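Sevum Simulation Cell: Setup and Upkeep
Student project report, 19 June 2021

Our project was to get a home-robot simulation running on one shared lab computer and keep it healthy for a whole semester. We named the setup Sevum, and we loved working on it!

Most of the early work was calibration. The virtual robot's camera was mounted too low in our first setup file, so every doorway looked taller than it should. We raised the mount by 139 millimeters, re-ran the lens check, and the wall corners finally lined up with the floor plan. After that we wrote a short startup routine — load the house, reset the robot, render one test view, save the log — and ran it 152 times without a crash.

Upkeep turned out to be the fun part. Old logs filled the disk after more than 2,000 runs, so we added a cleanup script called Plikach. It also restarts the renderer when memory gets tight.

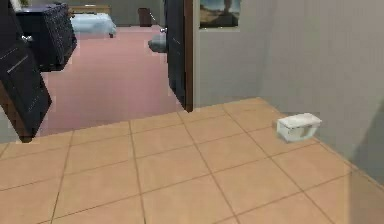 Tile floors gave us the most trouble with the wheel settings. With friction set too low, the robot drifted on turns, and we went through a lot of values before it could cross from tile into a bedroom in a straight line. The final settings are stored with the startup file, and we plan to test them on carpet in August.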